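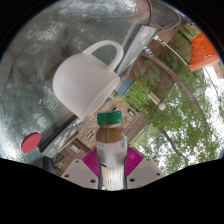 How long does an opened bottle of coffee drink keep?
Two days in the refrigerator, with the cap screwed on tight. Once milk is in the mix, an open bottle left out on the patio table through a warm afternoon should be poured down the sink.

Can I drink it straight from the bottle?
You can, but finish it in one sitting if you do. If you plan to save half, pour what you want into a mug and put the rest back in the refrigerator. A plain white mug is fine. Pick a roomy one if you like ice.

Can I heat it in the bottle?
No. Take the cap off, pour the drink into a microwave-safe mug and heat it in short bursts, stirring between them. Cold glass can crack when it is heated fast.

There is a layer at the bottom. Has it gone bad?
Milk drinks settle while they stand. Close the cap, turn the bottle over a few times and check again. If it stays lumpy or smells sour, throw it out.

Can I reuse the bottle?
Yes, for cold drinks and dry goods. Rinse it the same day, then soak it in warm soapy water. Screw caps hold on to the smell of coffee — leave the cap in water with a spoonful of baking soda overnight. Paper labels usually lift after a soak. Plastic sleeves can be slit with scissors and peeled.

Does Trimlow take empty bottles back?
Yes. Rinse them and drop them in the crate by the door at our Rondirby shop. Last year customers brought in 3,940 bottles. Caps go in the small bin next to the crate, any color.

Will coffee stain an outdoor tabletop?
It depends on the surface. Glazed and glass tops wipe clean with a damp cloth. Real marble is porous, so blot a spill right away and don't use vinegar on it.

How do I get brown rings out of a white mug?
Make a paste of baking soda and water, rub it in with a soft cloth and rinse. Mugs with a colored or metallic line should be washed by hand — dishwashers wear the trim down.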